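For my textiles project I wanted to know how people at Gellwood dorm pick their bed sheets. I handed out 327 surveys and got way more chatty answers than I'd planned for (thank you, Huiling Wei, for helping me type them up!). Most people just grab whatever's on sale - me too. Mi-kyung Baek said I should ask about prints as well, so I added that in February.
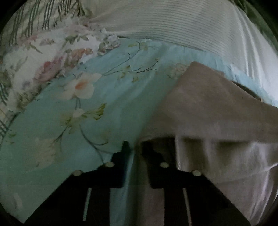

Part 3: Prints and plains

Florals mixed with plain fabric came up a lot, mostly from people using hand-me-downs from home.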